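A Kitchen Arm You Can Rent by the Month

The Zestia tabletop kit comes with an arm, a two-fingered gripper and a promise that it can be taught to clear a table. 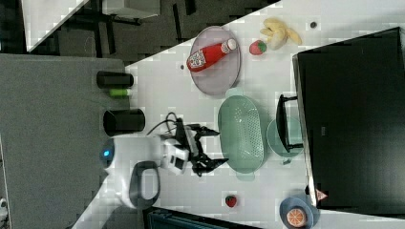 Colette Renaud thinks the price is fair but wishes the gripper were easier to swap, and after a month with the kit I'd say she has it about right.

Zestia is sold by Rirkis, a small firm in Tustcombe. You can buy it outright or rent it for $200 a month, with a minimum of 2 months. Most people will want to rent. The kit is meant for teaching labs and small test kitchens, and the software is still changing quickly. An update in May changed the way tasks are saved, and older ones had to be taught again.

Teaching is done by hand. You hold the arm by its looped handle, move it through the job and save the run. Rirkis suggests 40 runs for a simple task. I used that number for moving a strawberry to a plate and got 81 good moves out of the first hundred. The misses were nearly all the same kind: the fingers closed a little high and the berry rolled.

Bigger things are mixed. A ketchup bottle lying on a plate is a fair test, as the arm has to grip the bottle and leave the plate where it is. It learned that in an afternoon. Bananas went well if I taught it to take the bunch near the stem. The oval colander was the hardest. Its handles are flat, and the gripper has to come in low to get hold of one.

Setup is simple. The arm needs a firm table and clear space on the far side. Keep an eye on the cable that arches over the wrist, which caught on a tall bottle twice during my runs.

Support is by email only. Jérémie Sabatier answered my questions within a day and sent a corrected settings file for the gripper. The printed manual is thin and skips calibration entirely, so download the longer one.

The closest rival is the Boateng arm, which lifts more and costs more to rent. For light items on a small table, I'd take the Zestia. Rental orders placed now ship in three weeks, and the second gripper is sold separately.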